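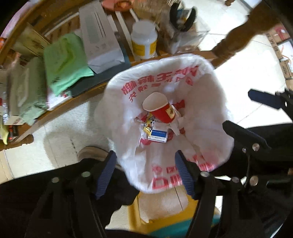

Unit 4: How a Resolution Moves Through an International Assembly

Handout for the evening section. Instructor: Lorraine Lowther

Read this before the simulation. The first part covers procedure in a general assembly where every member state has one vote. The second part uses our classroom case, the Derkik River dispute, which you will argue in teams.

1. Where a draft comes from

A draft resolution starts with one or more member states, called sponsors. The secretariat doesn't write it and can't put it on the agenda. A sponsor's delegation prepares a text, circulates it to friendly delegations, and collects co-sponsors. Co-sponsoring means a state supports the text as it stands. It is a stronger signal than a promise to vote yes, and states sometimes withhold it so they can bargain over wording.

Most of the work happens in informal consultations. These meetings have no official record. A delegate reads the draft paragraph by paragraph, others object or suggest changes, and the sponsor decides what to accept. By the time a text reaches the floor, most delegations know how they will vote.

2. Parts of the text

Preambular paragraphs come first. They open with words like "Recalling," "Noting," or "Deeply concerned." They cite earlier decisions and give the reasons for the new one.

Operative paragraphs are numbered and open with verbs: "Calls upon," "Requests," "Decides." The verb matters. "Invites" asks for very little. "Urges" is firmer. "Decides" is usually kept for things the assembly controls itself, such as its budget or the creation of a working group.

Students tend to skip the preamble when they summarize a resolution. Don't do this on the midterm. A large share of diplomatic argument is over which earlier texts get cited, and a state that loses on the operative part may still get its preferred treaty named in the preamble.

3. Voting

Many resolutions are adopted by consensus, meaning no state asks for a vote. Consensus is weaker than unanimity. A delegation may dislike a text and still let it pass, then make a statement afterward to put its objections on record. This is called an explanation of position. When there has been a vote, it is an explanation of vote.

When a vote is called, members may vote yes, no, or abstain. Under the rules we use in class, abstentions and absences don't count toward the total, so a majority means a majority of those present and voting. Important questions need two thirds. Whether a question is "important" can itself be put to a vote, and this is decided by simple majority. Watch for that in the simulation.

4. The classroom case

The Derkik River rises in Gilchrist and flows into Gotden. Gilchrist is building a dam at Sevix, a town 313 kilometers upstream of the border. Gotden says the dam will reduce water to its farming districts during the dry months. Gilchrist says the two states never signed a treaty on the river and that it needs the electricity.

Facts both sides accept:

The dam is designed to produce 951 megawatts.
3133 families have been told to move from the reservoir area.
The two governments last met on the question in November and issued no joint statement.

Gotden has circulated a draft that "calls upon" Gilchrist to stop construction until a joint study is finished. Gilchrist will accept a study but wants the work to go on while it is done. A group of neutral states has offered to host talks — its own draft "encourages" both parties to share flow data and says nothing on construction.

5. Your assignment

Each team represents one delegation. Write a position paper of no more than 400 words, stating what your government wants, what it could live with, and which paragraphs of the Gotden draft it would change. Quote the exact wording and give your replacement. Vague papers get sent back.

Bring two printed copies. The session starts at 6:30 p.m. and the speakers' list opens right away, so decide beforehand who speaks first. Opening statements are limited to two minutes. Amendments must be in writing and handed to the chair before the break.

6. Terms to know

Quorum: the number of members who must be present for business to go ahead.
Point of order: a claim that the rules are being broken. It interrupts the speaker, and the chair rules on it at once.
Friendly amendment: a change all sponsors accept. No vote is needed.
Right of reply: a short answer to remarks made about one's own country, normally given at the end of the meeting.

Related items

Unit 3: Charters, Treaties, and Customary Law
Unit 5: Sanctions and Their Enforcement
Rules of Procedure, Classroom Version
Sample Position Paper with Comments
Reading List: Shared Rivers and Border Disputes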